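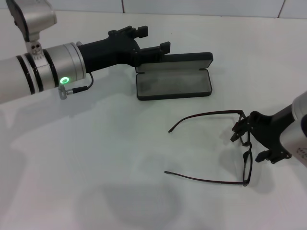 Cahier d'atelier, mercredi, 8 h 40

Essais de joint sur carrelage blanc, suite

Reprise des plaquettes préparées la semaine dernière. Deux mortiers de jointoiement à comparer, l'Abella gris clair et l'Avetti gris perle, tous les deux achetés chez Wevico. Question de départ : lequel garde sa teinte après nettoyage acide, et avec quelle largeur de joint on évite les fissures de retrait dans les angles.

Gâchage. Abella : poudre versée dans l'eau, mélange trois minutes, repos cinq minutes, remélange court. Pâte souple, un peu collante sur la taloche. Avetti : même procédure, mais il a fallu rajouter un filet d'eau, la première gâchée était trop sèche et s'arrachait au passage. Je note la deuxième comme référence. Ne pas se servir des plaquettes de la première, elles sont marquées d'une croix au dos.

Pose. Joints de 2 mm et de 3 mm, passage en diagonale, taloche caoutchouc. Premier coup d'éponge à 17 minutes pour l'Abella. L'Avetti tire plus vite, à 11 minutes il commençait déjà à voiler. Éponge à peine humide, sinon on creuse.

14 h 15

Voile blanc sur toutes les plaquettes Avetti, parti au chiffon sec sauf sur deux. Rien sur les Abella. En 2 mm, les deux produits remplissent mal au croisement des joints, il faut repasser au doigt. En 3 mm pas de souci.

Teinte : l'Abella fonce nettement quand il est frais, attendre demain avant de juger. L'Avetti est déjà presque à sa couleur finale, un peu plus jaune que sur le nuancier. À comparer à la lumière du jour, les tubes de l'atelier tirent vers le vert.

Étuve

Quatre plaquettes de chaque mises à part pour l'étuve. La notice Cornside permet de monter jusqu'à 80 °C, je reste à 60 pour cette série. Minuterie à vérifier, elle s'est arrêtée toute seule lors du dernier cycle et on avait perdu la nuit. Si elle recommence, passer sur l'ancienne prise programmable (tiroir du bas, avec les cales).

À faire

Peser les plaquettes avant et après immersion, balance tarée avec le plateau.
Nettoyage acide dilué sur la moitié gauche seulement, rinçage abondant, gants.
Recommander des croisillons de 2 mm, le sachet est presque vide.
Demander à Wevico si le sac d'Avetti vient d'un lot récent, l'étiquette est illisible.
Refaire une gâchée d'Avetti en pesant l'eau au lieu de la verser au jugé.

Seau et taloches lavés, fond de gâchée laissé à durcir dans la poche à gravats.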